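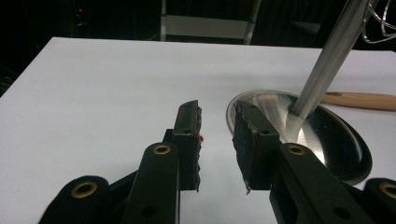

Local Symbols and Civic Identity
Handout 3: Town and district flags
Tuesday, January 23, 2018

Last week dealt with coats of arms. This week we move on to flags, which follow some of the same rules but are used in a different way. A coat of arms is usually looked at close up, on a letterhead or over a door. A flag has to be read from a distance, often while it is moving.

Terms you need

Field: the background of the flag.
Charge: any object or figure placed on the field.
Canton: the upper corner nearest the pole.
Hoist: the half or edge nearest the pole.
Fly: the half or edge furthest from the pole.
Fimbriation: a narrow line separating two colours.
Obverse: the front of the flag, seen with the pole on the left.

Students often mix up the hoist and the canton. The canton is only a corner. The hoist runs the full height of the flag.

Case study: Trorkotent

The town of Trorkotent used its seal on a blue field for 60 years. The seal showed a bridge, a sheaf of barley and the town's name in a ring of small letters. On a flagpole the letters could not be read, and the barley was often taken for a tree.

The council asked residents for new designs and received 358 entries. A shortlist of 12 went on display in the library. The design adopted has a green field with a white wavy band across the middle for the river and a yellow bridge in the canton. The seal was kept for official papers.

Points to note:
The old flag was never formally withdrawn, and a few buildings still fly it.
The green was not given a colour reference in the first resolution, so early flags vary in shade.
The bridge was carried over from the seal, with the number of arches reduced to two.

Case study: Nivudgate and Brekke

Nivudgate and Brekke were separate districts until they were merged. Nivudgate had a red flag with a white gate. Brekke had a plain division of white over blue, with no charge. The joint flag puts the gate on the hoist side and the white and blue on the fly side.

Opinion on this flag is divided. Supporters say each district can see its own colours in it. Critics say it looks like two flags sewn together, and that the narrow gate is lost when the wind drops. Both views appear in the reading pack, and you should be able to set out each of them.

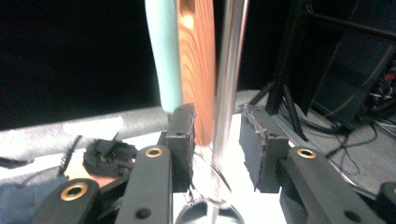

Case study: Jostholm

Jostholm has no official flag. A white cross on dark green is sold in shops and flown from boats, and many residents believe it was adopted by the parish. No record of this has been found. It was first printed on a fair programme.

We will use Jostholm to discuss whether a flag needs a vote or a law behind it, or whether common use is enough.

Reading

Reading pack, sections 4 and 5. Section 6 is optional and covers flag sizes and proportions.

Written task

Choose a town or district flag that was not covered in class. In no more than 165 words, describe it using the terms above, working from the field to the charges. Give the date of adoption if there is one and say where you found it. Bring a printed copy to the first class in February.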